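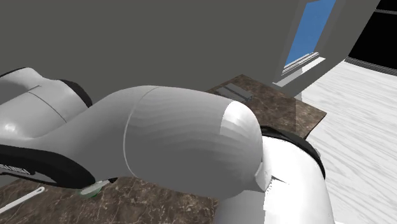 Reply from Bakke came in at 4:10, before I had the kettle on: the springboard fulcrum readings are fine, the boards are fine, and if divers at Prallolton are landing long off the three-meter it's a coaching matter and we should stop taking the board apart.

Maybe. I'd like to see their readings before I agree, and they didn't send any.

June, board 2, Prallolton pool.

Went over the hinge end again. Both bolts at the torque on the sheet. Bushings have play on the left side, none on the right. Bakke's last visit report says "bushings OK" for both, same two words as the report before that and the one before that. I don't believe a report that never changes.

Drop test, same as in the Brinon log: 78 kg sandbag rig, fulcrum at mid travel, released from the low stop. 13 drops. Tip deflection drifted up over the first few and then settled. Could be the bushing seating itself, could be the rig strap stretching. I swapped the strap once and got the same drift, which points at the board, but one swap isn't much to hang a claim on. Do it again with the fulcrum full forward.

Board 1 for comparison: no drift worth writing down. Same rig, same strap, same afternoon. Board 1 also has the newer rubber on the fulcrum, so that's two differences and I can't split them yet.

The Rustano people want us to fit their replacement pads across all boards before the regional meet. Their brochure says 200 hours of training use with no measurable wear. Measured with what? There's no method given, and the graph has no scale on the left side. I asked for the raw numbers and got the brochure a second time. Not fitting anything on board 2 until I know what it's doing with the parts it has now.

Divers' comments, for what they're worth: board 2 is "fast," board 2 is "dead," board 2 is "better since last week." We hadn't touched it last week.

Brinon had the same complaint last season and replaced the whole stand. Complaint went away. So did half the squad, to college, so I wouldn't call that a fix.

Still to do:
swap left and right bushings, repeat drops
move the newer rubber from board 1 to board 2, repeat again
100 drops in one sitting if the pool will give us the evening
check level of the stand, the bubble on the frame is cracked so bring the long one

Wrote back to Bakke asking for the numbers behind "fine." Left the fulcrum locked at mid travel and a note on the wheel.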